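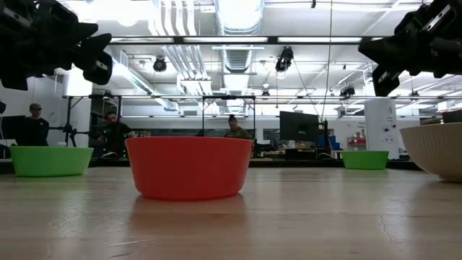

## Merel bowls - red, green and beige

I've been selling the Merel bowls for a good while now and the bright red one is still my favourite (sorry, green!). It has a thin flat rim and sides that taper in towards the bottom, so it's easy to pick up with one hand and it looks cheerful on a pale wooden table. The green ones have the same shape, and I love a pair of them with a red.

The big beige one is a bit different. It's got a fine ribbed texture on the side and a narrow base, and I use mine for salad, or for bread when we've got people round.

### Sizes and prices

- Red or green bowl: £8 each
- Large beige ribbed bowl: £39
- Orders of £133 or more go out with free postage

You can mix the colours however you like, just put what you want in the order box. If you leave it blank Ayantu will email you before she packs anything.

### Looking after them

Warm soapy water and a soft sponge, please - no scouring pads, and keep them out of the microwave. Jalen puts his in the dishwasher at home and I've told him off for it.

### When can I get one?

Red and green are ready to send. The next lot of beige arrives in July, and I'm happy to put your name down for one. Drop me a line with the colour and how many you're after.

Yu-na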